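Vudis arm kit, trial unit from Gistix
Site safety check, March 16, 2018
Checked by Ronja Björklund

1. Gripper fingers held clear of table surface: OK

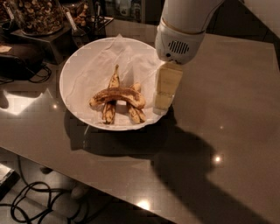

Does the arm need a fence at this speed setting?
Gistix allows open use on setting 4 with one trained operator present.

2. Stop button reach: OK, tested twice.
3. Cables off the floor: FAIL. Loops by the front table edge, tie up.

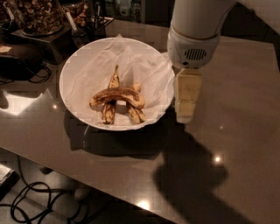 Recheck item 3 before Candela Valcárcel signs for the kit.

4. Glass jars moved out of reach: open

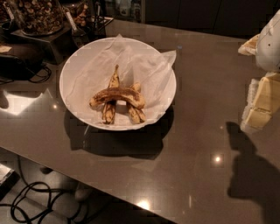

Overripe fruit on tissue, jars behind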